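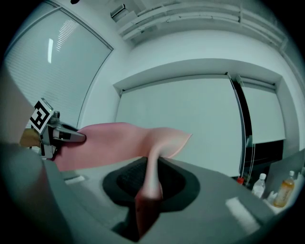
Wilen Soft Finger Set, wide tip
Part no. 642-W
Fits the Hodthorpe hand-held gripper and the Kneath bench arm

Soft pink fingers for picking up small parts, thin goods and items that mark easily. The tip flares out like a paddle, so the load is spread over a wider area. The same fingers go on the hand tool and on the arm. An operator can show a job by hand in the morning and the arm can be set up for it the same day.

Specifications
Weight per pair: 186 g
Maximum load: 55 N
Finger change: one hex key, no recalibration
Marker plate: black and white, sold separately

In use at Baduvel
Baduvel packs small filters and fittings. Two Kneath arms now do the tray loading on the day shift. The line still has 21 people on it, the same as before. Four of them moved from loading to setup and checking, and their pay grade went up one step after training.

Victor Mushi, who runs the packing line, wrote to us in February: "The wrist complaints have dropped. What people don't like is waiting when the arm stops on a bad tray. We had to change the break rota so someone trained is always on the floor."

The training takes two shifts. Operators who know the product do it better than we do, so we ask for them by name when we plan an install.

Care
Wipe with a damp cloth and mild soap. Do not use solvents. Slight wrinkling along the finger is normal. Replace if the surface is split.

In the box
Two fingers, four screws, hex key, fitting card

Lead time: nine working days
Spare fingers are sold in pairs only.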